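Orchard and Market Garden Season Helpers Wanted, Woston

Posted 19/03/2018

We're looking for four people to join us at Sotevholm for the growing season, and we'd love to hear from you even if you've never worked on a farm before. Two of last year's crew had never pruned a tree when they got here, and by September they were showing the rest of us how to stack crates!

Sotevholm is a 35-acre farm just outside Woston. We grow apples, sweet corn, beans and a lot of squash, and we sell most of it at our own stand and at the Grulalis market in town. The work changes all the time. In spring you'll be mulching, planting and fixing the deer fence (there is always deer fence). Summer is weeding, watering and picking corn early in the morning, and then the apples come on and everyone picks until supper.

What you'd need:

A driver's license, or a ride. The bus stops two miles short of us.
Boots you don't mind ruining.
To be OK lifting a full crate and working outside in light rain.
To be 18 or over by your first day.

Some Spanish would be a big help at the market, and so would any experience with small engines. Our old tiller is a handful.

Hours are 35 a week, mostly between 7 and 4, with every other weekend off. Pay is $11 an hour, plus lunch on work days and as many vegetables as you can carry home. There are two rooms in the Steinarsdóttir house across the road if you need a place to stay. They're small but the porch is wonderful. Please tell us right away if you want one.

You'll be working with Carleen Fairweather in the orchard and Tove Østergaard in the field rows. Tove also runs the seed-saving evenings, which are free for crew and a really good time if you're at all curious about old corn varieties.

To apply, write us a page about yourself and why you'd like a season outdoors. A letter is fine, a résumé is fine, both is fine. Drop it at the farm stand or mail it to Carleen at Sotevholm, Woston. 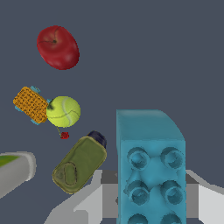

Please put a phone number on whatever you send, along with the best time to reach you. Carleen makes the calls in the evening, after chores, and she'll set up a time for you to come walk the rows with us.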